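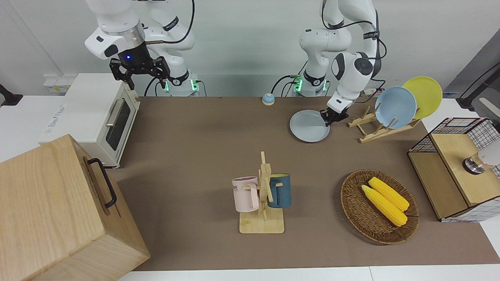
Kinga Katona replied: Have you tried the dish demo with the stock finger pads first? The Potavitz kit ships with two sets, and the softer ones grab ceramic rims a lot better.

Good call, and thanks for the quick answer! I was on the hard pads. Swapped them Wednesday and ran the plate routine again on both arms with the grip force at 5. Huge difference. I've been putting this kit through its paces since August and I still grin when a plate goes into the rack cleanly.

What's left of the original problem:
- left arm stops with code 181 on the way to the rack
- only with the second arm enabled
- speed 200 is fine, speed 500 trips it nearly every run

Log attached. Firmware is the one from the Censka download page. I did the wrist calibration twice, same result both times. Mugs work great at any speed, by the way (love that routine).

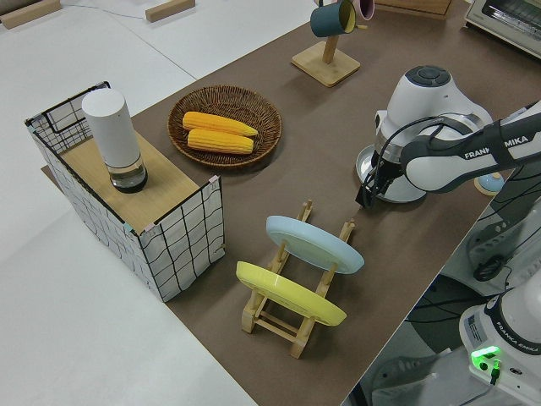 Tegan Ruawai wrote that 181 is a shared workspace warning and that the default zones overlap right over the rack. Open Zones, pull the right arm's boundary back a little, save, then restart both controllers. Saving alone won't apply it.

OK, did that, restarted both, and I'm now getting full runs at 500 with no stop! So happy with this. Could the restart step go in the setup guide? Page on zones doesn't mention it.

Status: waiting on docs team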